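Chapter 3
What the Rankings Leave Out

By the end of this chapter you should be able to say where a preseason football ranking comes from, who puts it together, and why you might want to hold on to your money when somebody shows you one.

Start with the word "preseason." No games have been played. The players who won last year's games have, in many cases, left. A ranking printed in April is a list of guesses about young men who haven't put on pads since winter, and it is often laid out in the same type and columns as a table of results. Readers tend to trust a table.
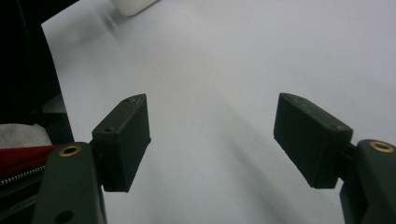 Ximena Camacho

Take the Cutdale ballot, which we will use through the rest of this unit. It polls 13 writers. Each one sends in a list, first place gets the most points, and the points are added up. The method is simple and the adding is done correctly. The trouble lies in the lists. A writer who covers one league sees that league's teams every week and may catch the others on highlights late at night. Asked to rank a team three time zones away, the writer will probably put it where it finished last season, or where the last ballot had it. The second choice is worse than the first, as it feeds one guess back into the next.

Supporters of the ballot say that mistakes cancel out over many voters. They would, if the voters made different mistakes. Writers read each other. They sit in the same press boxes and get the same handouts from the same schools. When Hao State opened the year ranked third, it was on nearly every list in nearly the same spot, and it went on to lose to Halell at home in its opening game.
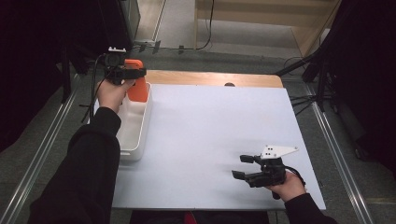

Mali Gape

The Sendik ratings claim to fix this with a computer. According to its makers, the program plays out the season 4000 times and reports how often each team wins its league. That is a large number, and it impresses people. Ask what goes in before the first run, though. Sendik begins each team with a strength score, and part of that score is last year's ballot. Running a poor guess many times gives you a very exact picture of a poor guess.

We will come back to Sendik on page 222, where its record is set beside a plain rule: every team finishes where it finished last year. Before you turn there, write down which you expect to do better, and by how much.

3.1 Who Votes, and What They Have Seen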